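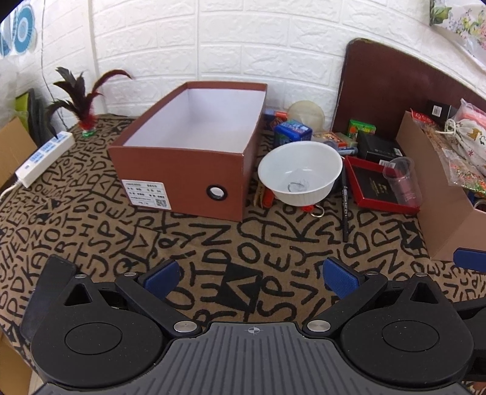

An open shoebox on the lettered tablecloth.

The Shoebox Month: Your Questions

I get the same emails every time I mention the Shoebox Month on here, so I've put my answers on one page. I'll add to it when new ones come in.

So what is it?

You take one empty shoebox in January and put small stuff in it that you don't use. Dead pens, spare keys to who knows what, the third tape measure. When the box is full, you deal with what's in it and start again. I've been doing it since I lived in the tiny place on Sheehan Street, where I had one closet and it was mostly coats.

Does it have to be a shoebox?

No, but I like the size. I tried a big moving carton once and it sat in the hall until spring with a lamp on top of it. A shoebox fills up fast and you get to feel good about it! Boot boxes are fine too if you have big feet or a lot of cables.

How long does it take?

I set a timer for 40 minutes, usually around 8 p.m. when I'm too tired for anything clever. Some nights I go over because I've found old birthday cards and have to read every one of them. When the timer goes, I stop, even if there's a drawer hanging open.

Where should I start?

Kitchen drawers. Please don't start with photos or letters, you'll be on the floor till midnight. After the kitchen I do the bathroom cabinet, then the desk, then whatever lives on top of the fridge.

What about cups and picnic things?

Oh, this is my weak spot. I save every plastic cup and plate from every cookout, because surely I'll have another cookout (I have one a year, and I buy new ones for it). These days I keep one stack of each and the rest goes. They won't fit in a shoebox anyway, so I let them have a grocery bag of their own.

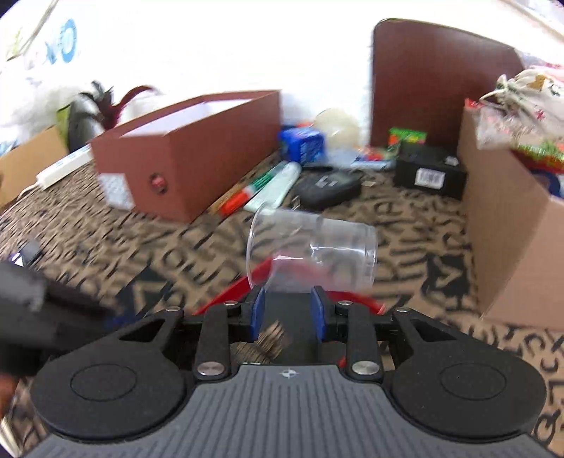 One reader wrote back that I was being too soft, and that a single stack is still a stack. She said she kept hers in the garage for years and finally gave the lot to her kid's school for paint day, and she hasn't missed one of them. Fair enough. I'm still keeping my stack.

Where does it all go when the box is full?

Mine gets split up on the kitchen counter. Anything that works goes to the swap shelf at Lusum, which is the thrift place near me, or to a friend if I know they want it. Batteries and old chargers go to the drop-off at the library. What's left is trash, and it's usually less than I expected.

Should I sell any of it?

I tried! I put a bunch of things up on Jonum and made $41 in a month, most of it from one coffee grinder. The rest was people asking if I'd take a dollar. If you like that kind of back and forth, go for it. I'd rather be done.

My partner won't join in. Any tips?

Leave their stuff alone. Really. I once put somebody's old Skano catalogs in the box without asking and I still hear about it. Do your own drawers and let them wander over if they feel like it — mine did, sometime in the second month, with a handful of phone cases.

Can I keep the box afterward?

Sure, I reuse mine until the corners go. Just don't store things in it "for now." I have one of those under the bed and I'm getting to it.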